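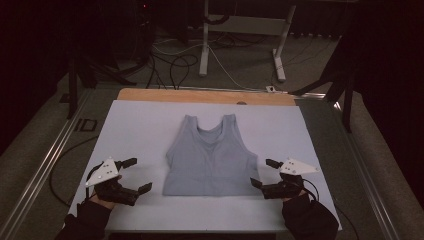
Hand-held grippers: questions I keep getting

Which grippers are you comparing?

Two pairs, the Masilela and the Lenville. Both are the kind you hold in your hands, with black jaws and a white triangular marker plate on top. I've had them on the same table since May, and yes, I have a favorite (keep reading!).

Why start with a tank top?

I wanted something small that goes floppy the second you lift it. A gray one on a pale board is also a nice, mean test for the camera, as the two colors are so close. Matilde Gouveia wanted me to use a bright red towel. Next round, Matilde!

How do you run a try?

Garment flat and face-up, straps pointing away from me, one gripper on each side with the jaws open. Then I fold it in half, side to side. Each pair got 40 tries, split over two evenings, and I don't count a fold if I had to go back and pinch twice.

So who won?

The Masilela, 78 percent clean folds. The Lenville trailed by 5 points, mostly on the broad hem band, where I kept grabbing one layer and losing the other.

Do the dots on the plates matter?

A lot. The tracking software reads them, so wipe off fingerprints and try not to tip a plate too far over. I wear black sleeves too, which Greer Dalgleish talked me into, and I like them.

Does the cable get in the way?

Sometimes, on the right hand. I leave a loop by my wrist and tape the rest to my sleeve.

Can I borrow a pair?

Sure, if you can get to the Lutbridge shop. Evenings after 6 are best.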